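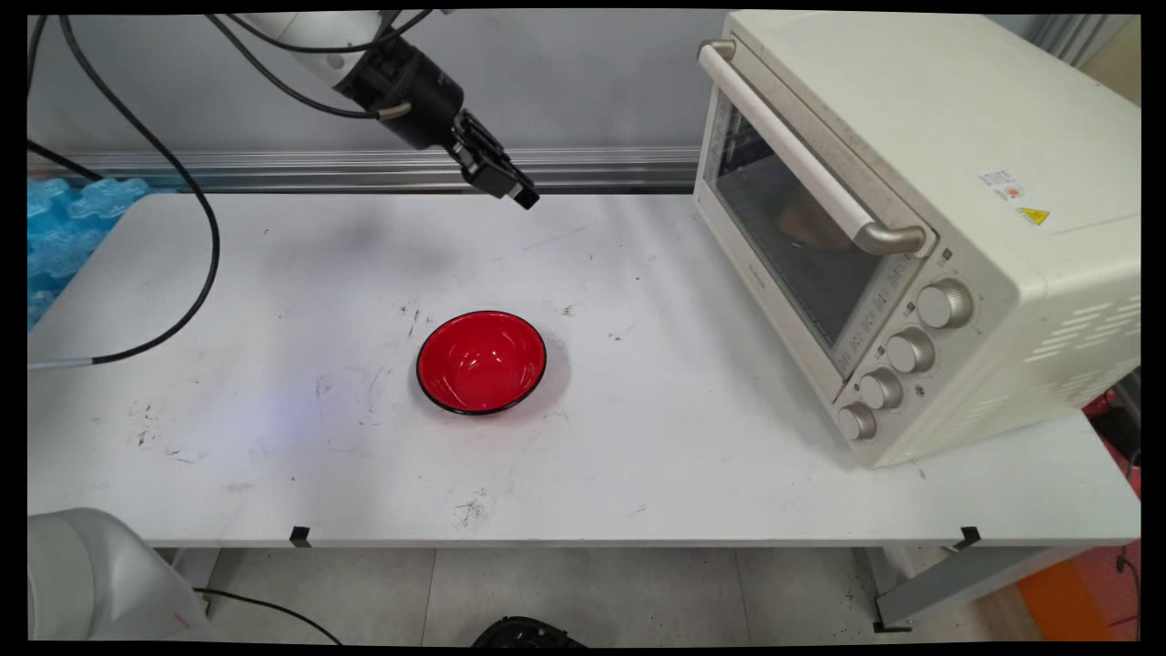

The table, with the toaster oven and the red bowl. Marks are toward the front and left of the bowl.

Dark marks on a white tabletop, is it worth trying to clean them?

Posted by dultov, March 24, 2018

I took over a white rectangular table in February and it has been collecting character ever since. There are dark smudges and specks all over the top, with a nice cluster near the front edge and a few streaks further left. I've tried dish soap, then dish soap with more conviction. The specks didn't care. The toaster oven lives on the right end and the bowl is what I eat out of, so I'd like something that won't flavor my dinner. I don't know what the top is made of. It was 18 dollars and came without paperwork.

Is there a cleaner that does this, or do I buy a tablecloth and move on with my life?

condard_kitchen
Two different problems, I'd guess. Smudges and streaks are usually something rubbed off onto the surface – rubber feet, pan bottoms, the underside of a cheap appliance. Baking soda and a little water, made into a paste. Leave it 3 minutes, rub with a soft damp cloth, wipe it twice with clean water. Try it at a back corner first. If the shine goes dull, stop.

Specks that catch your fingernail are probably nicks with dirt down in them. An old toothbrush gets some of it out. The rest is yours to keep.

Unplug the toaster oven and move it before you start. Check its feet while you're there, they may be your culprit.

Fagundes801
sand it

dultov
With what, and how far down? I'd like there to be a table left.

Daltine
Please don't sand it if you don't know what it's made of. I went at a white desk with 500 grit and now have a gray desk with a white border. A melamine sponge with very light pressure took the scuffs off my next one, though it's still an abrasive, so same rule about the back corner. Rinse well before food goes near it. Otherwise the tablecloth is a perfectly respectable answer – mine has lemons on it.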